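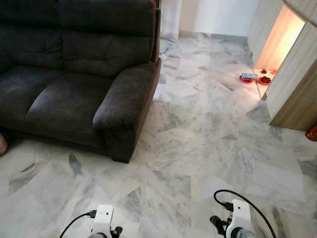
COMMUNIQUÉ DE PRESSE
5 novembre 2020

Jundeck ouvre son premier appartement-atelier, et je vous invite à vous asseoir

Bonjour à toutes et à tous,

D'habitude c'est Kirsty Lockwood qui rédige nos communiqués, mais cette fois j'ai insisté pour tenir la plume, parce que ce projet me trotte dans la tête depuis le printemps. Je m'appelle Leanne Haworth, je dirige le petit bureau de décoration Jundeck, et nous ouvrons enfin un appartement où l'on peut venir essayer un salon comme on essaie une paire de chaussures !

Le lieu fait 87 m² et se trouve au-dessus de notre boutique de la rue Pearce. Pas de vitrine, pas d'étiquettes qui pendent. On entre, on pose son manteau, on s'installe.

Le salon, c'est ma pièce préférée. Nous avons gardé le carrelage brillant effet marbre, blanc et gris clair, avec ses veines plus sombres qui partent en diagonale (j'ai failli le recouvrir d'un tapis, Lionel Hollis m'en a empêchée et je l'en remercie). Chaque carreau a son dessin, certains très marqués, d'autres à peine voilés. Face à un sol aussi lumineux, il fallait du foncé : nous avons choisi un canapé deux places gris anthracite, tout en rondeurs, avec de gros accoudoirs et un tissu doux façon daim qui change de ton quand on passe la main dessus. Les murs sont restés blancs, et le grand rangement intégré, au fini bois clair tirant sur le gris, fait le lien entre les deux.

On me demande souvent si un canapé sombre n'écrase pas une petite pièce. Venez voir ! Moi je trouve que ça pose le regard, et puis pour les soirées plateau-télé, c'est quand même bien pratique.

Le reste de l'appartement suivra. La chambre est confiée à Laurențiu Pîrvu, qui nous a rejoints en octobre, et la cuisine attend encore ses façades.

Les visites se font sur rendez-vous, par foyer, pendant 45 minutes. Le conseil sur place est gratuit. Pour ceux qui veulent aller plus loin, notre formule « Un salon, un plan » coûte 413 euros et comprend un relevé à domicile, un plan d'aménagement et une palette de matières. Les 10 premiers inscrits recevront aussi le carnet d'échantillons Sudeck, que je garde jalousement depuis des semaines.

Vous êtes journaliste, blogueuse, simple curieux ? Écrivez-nous, on trouvera un créneau et je ferai du café.

Contact presse : Kirsty Lockwood, bureau Jundeck, rue Pearce
Dossier de presse et plan d'accès sur simple demande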